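**Small-space fittings: notes on the plaid corner**

24 Jan 2024

The perforated panel article in the December issue brought in more letters than usual, most of them asking how a patterned board holds up once things are hung on it. Marlene Fraser has been keeping a corner of this type at Clelloton, and the notes below are taken from her log and from our own visit.

The pattern is a large plaid in red, white and black. On a perforated surface, the holes show clearly in the white bands and much less in the dark blocks. Readers who mark out fixing positions in pencil should do it on the white. A white mesh rack reads well against the red squares, and plain wood does too.

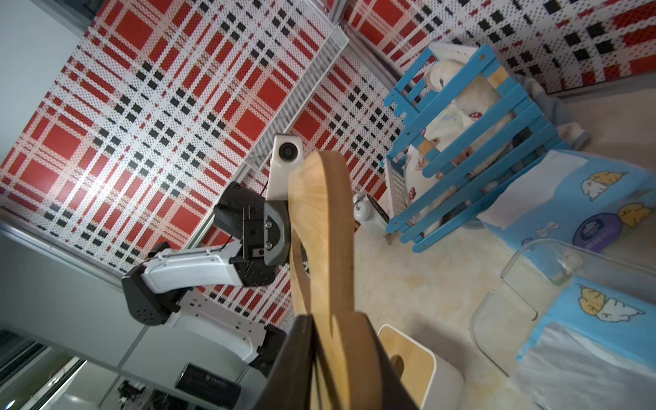

*Wooden spatula against the plaid, with the white mesh rack behind.*

Three panels are used, one at the back and one at each side. The side panels angle outward toward the front, which gives easier reach to the rear corners than a square box would. Aluminum posts carry the joints. The floor covering has a beige marble pattern and was chosen to be quieter than the walls. Anum Baloch, who drew up the layout for Civada, recommends one busy surface per corner and no more.

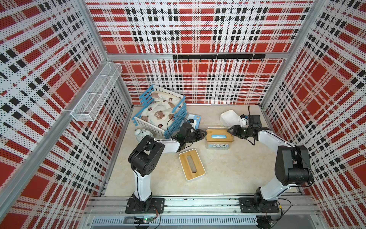
*Back panel and angled sides, with the slatted toy crib at upper left.*

Wall storage consists of two fittings. The first is a long wire basket in white, divided into compartments, on the left wall near the back. The second is a black hook rail on the back wall. Both are empty at present. Fraser's practice is to leave new fittings unloaded until the fixings have been checked a second time, and her log puts the interval at 34 days.
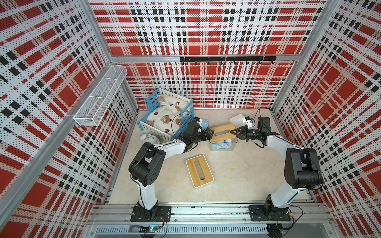 Hook rails of this form have small, tightly curved hooks. They suit cord loops and drilled handles. Thick handles without a hole belong in the basket. Letters from the Mrema group asked about lids. A flat bamboo lid has no hanging point, and we advise storing it on edge in a divided basket, provided the compartment is wide enough to draw it out without tilting.

The crib is blue and white with slatted sides. It is set at an angle to the back wall and holds a piece of soft bedding with a teddy bear and ladybug print. Soft items should be pressed down below the top of the slats if anything is to be stored over them. The twin-bell alarm clock stands on the floor beside the crib.
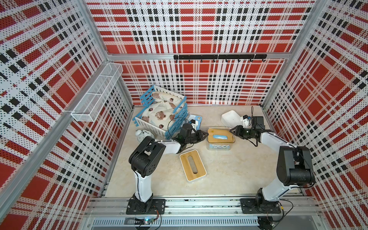
*Crib with a small blue picture card at its right side. Hook rail on the back wall, wire basket high on the left.*

Corrections to the December article: the hole spacing table on the Giltach boards omitted the last row. A revised sheet is available from the newsletter desk. We have 50 printed copies; please ask for one per household.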